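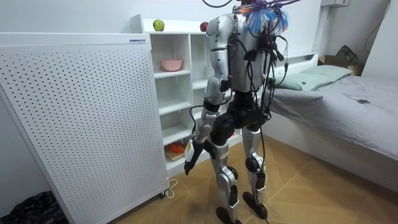

Small bedroom, Semwal House: view towards the white shelving unit and the far wall.

Semwal House Room Gallery: Small Bedroom

The small bedroom is one of the room types offered at Semwal House, the residential building managed by Sturik on Barnon Road. This page is intended for residents who have been offered a room of this type and wish to plan their belongings before arrival. Room dimensions and a full inventory are set out in the residents' handbook, which may be requested from the accommodation office under reference 2425.

Storage
The white shelving unit stands on the far side of the room. Residents may use it for books, folded clothes and small boxes. It should remain in its present position and should not be used to support heavy luggage – a store for suitcases is provided in the basement of the building.

Left-hand side of the room
A tall white perforated panel stands at an angle on the left, with a small caster wheel at its lower corner. Cords in this part of the room should be kept clear of the doorway. A black plastic bag is on the floor beside the panel. Bagged items for disposal should be taken to the collection point in the rear yard by residents themselves.

Furniture and fittings
Requests to add or exchange furniture are considered twice a year, and the next round closes in December. Items supplied by Mokach under the present furnishing contract may not be taken out of the building. Shelves damaged in ordinary use will be repaired without charge, provided that the damage is reported promptly.

Viewing
Rooms of this type may be viewed by arrangement with Harish Vishwakarma, Accommodation Manager, on extension 463. Residents are asked to give their application number when they call. Requests for a viewing should reach the office by 29th October.

Semwal House accommodation office, Room 119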